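Workshop Notebook, Domestic Handling Bay
Entry 2019-12-21. Kept by Rosaura Zapata. Read by Y. Carhuamaca and M. Yupanqui.

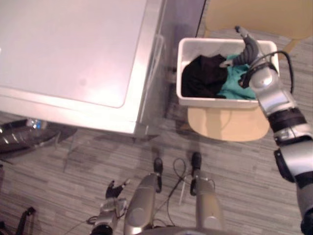
Bay rules, revision 4, laundry station. The revision takes effect with this entry and replaces the loose sheet that was pinned to the bay door. The principal change concerns the way a garment task is declared before the arms are enabled. Under revision 3 the operator wrote "unload basket" and nothing further, and two operators could read that instruction differently. The operator must now state which arm works, which garment is the target, and where the other arm is to be kept. For the teal-green garment lying against the black one in the white basket, the declaration reads: right arm, teal-green item, left arm low and clear of the basket. The form takes less than a minute to fill in and is to be signed before enable, never afterward.

Section 1. Supports and furniture.
A basket may stand on a stool if the operator has pushed on each rim by hand and found that it does not slide. Yhon asked whether a round seat under a rectangular basket should be allowed at all, as the corners have less under them than the middle. My view is that it may be allowed for soft goods only. Anything heavier goes on the Plelitz bench. Marleny does not fully agree and would prefer the bench in every case. Her objection is noted here and stays open until February.

Chairs are to be placed outside the reach line before a session. The reach line is drawn for the arm at full extension with the gripper closed, and it does not include the cable. See Section 3.

Section 2. Grasping beside a second garment.
Fabric next to the target is to be treated as attached to it until shown otherwise. The procedure is as follows.
Close on the target at the low force setting.
Lift by 3 centimeters and hold.
Look at the neighboring garment. If it has moved with the target, lower, open and approach again from the other side.
If it has stayed, continue at normal speed.
Three failed approaches end the attempt. The operator records "not separated" and does not reach in by hand while the arms are enabled. This last point was already in revision 3 and I repeat it at Sheyla Nina's request.

A garment that comes up together with its neighbor is not to be scored as a success, even if both reach the drum. Earlier tallies mixed the two cases and I have not tried to correct them.

Section 3. Cables.
The wrist cable needs slack to let the joint turn, and the slack makes a loop. The loop can pass over a basket rim and catch there on the way out. Before each session the operator moves the wrist through its range with the basket in place and watches the loop, not the gripper. If it touches the rim at any point, the basket is moved. The loop is not to be shortened with tape. Yesenia Tello has asked Flason for a cable guide that clips to the upper links, and we are waiting for a price.

Cables at the front of the base are to be inspected at the same time. Any connector that can be pulled free with two fingers is reported the same day.

Section 4. Floor.
Bags, bins and bottles are to be cleared from the floor within the working area before the base is driven. With the base parked and the brake on, objects may remain near the appliance, but the operator must list them on the form. I should like this rule to be stricter. Umus drives the base in nearly every one of its test scripts, and a list on a form does not stop a wheel. Proposed wording for revision 5: no loose object on the floor at any time when power is on. Comments to me in writing, please.

Section 5. Stop and handover.
The person holding the stop button does no other work. The button holder and the operator change places after 30 minutes, and the change is made with the arms disabled. If the session is run by one person, it is a dry run and the arms stay off. There are no exceptions for short tasks.

Open items
Marleny: bench or stool, as above.
Yesenia: cable guide, price from Flason.
Yhon: repaint the reach line, with a second line for the cable - the yellow paint is in the Flores cabinet, lower shelf.
Sheyla: replace the old form in the binder. There are 29 blank copies of revision 3 left and they are to be recycled, not used up.

Next entry will cover the door and drum of the washing machine, for which we still have no written rule on pinch points.

R.Z.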